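Ticket 692: Issue 12 missing pages in Fetance reader
Product: Fetance (web and tablet)
Opened by: Zainab Olaniyan
Status: Reopened
Priority: Normal

5 September 2025, first report

I bought the Verbruggen collected edition through Fetance. Issue 12 jumps from the rooftop argument straight to the aftermath, with no fight in between. The last panel before the jump has a word balloon that stops at a dash. The next one I get is the detective with her arm in a sling. I write reviews, so before anyone suggests it, I do know what an intentional time cut looks like.

Reply from support

Thank you for your report. Please clear your cache, sign out and download the collection again. Some readers find that double-page spreads do not display in portrait mode.

Customer update

Did all of it. Same jump, in portrait and landscape, on two devices. I doubt this has anything to do with spreads, given that every other spread in the book shows up fine. The page counter says 313 at the end of the file, while your store listing doesn't give a page count at all. How would a buyer ever check?

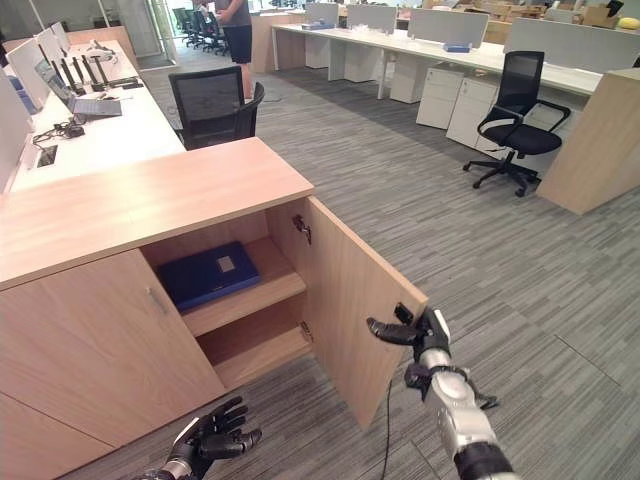

Steps tried so far

1. Cleared cache, signed out, signed in. No change.
2. Downloaded again on the tablet. No change.
3. Opened issue 12 as a single issue. The fight is there, complete, with the Manen backup story after it.
4. Turned off guided view. No change in the collection.

Reply from support

We have passed this to Horetti, who prepare the files. They advise that the collected edition matches the version supplied by the publisher.

Customer update

Matches it how? Did a person read it, or did a script compare file sizes? Step 3 shows you have the pages. I've been told "matches the supplied version" before, last December, about a different series with its lettering missing, and that one was quietly replaced a month later.

Please leave this open until someone has read issue 12 in both files, side by side. I don't want store credit.

Internal note

Reproduced on web. Collection skips the fight, single issue doesn't. Sent back to Horetti with both files attached. Asked for a page-by-page check. Waiting on reply.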